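The patient business of teaching a gripper

At Stitance, a small automation firm with a workshop in Breltby, the day's work is putting things into boxes and taking them out again. Ayane Hirose runs the sessions. Her team records people doing ordinary jobs with hand-held grippers, and the recordings become the examples a learning system called Hinirach is trained on.

The current job involves two AA batteries and a plastic organizer box divided into small compartments.
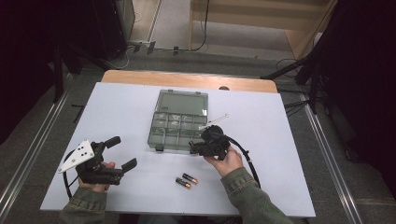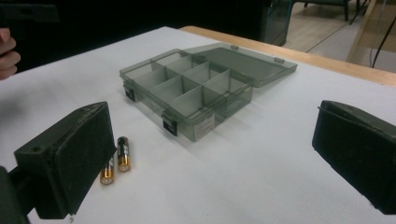

900 examples, one at a time

The target for the battery task is 900 recordings. Each one is a single attempt from start to finish, and the operator works with a gripper in each hand. Between attempts the box is turned or shifted a little, and the batteries are laid down at a new angle. Hirose wants the variety. "If everything starts in the same spot, the system learns the spot," she says.

Operators work for an hour at most before swapping over. Hands get tired, and tired hands make odd movements — the model will copy those too.

What gets thrown away

Every recording is checked by a second person. Dropped batteries stay in if the operator picks them up cleanly, as Hirose thinks recoveries are worth learning from. Long pauses go. So does anything where the operator changes their mind halfway.

The finished set goes to Okabe, the partner firm that handles training. It will come back in March as a model, to be tried on ten layouts it has not met before.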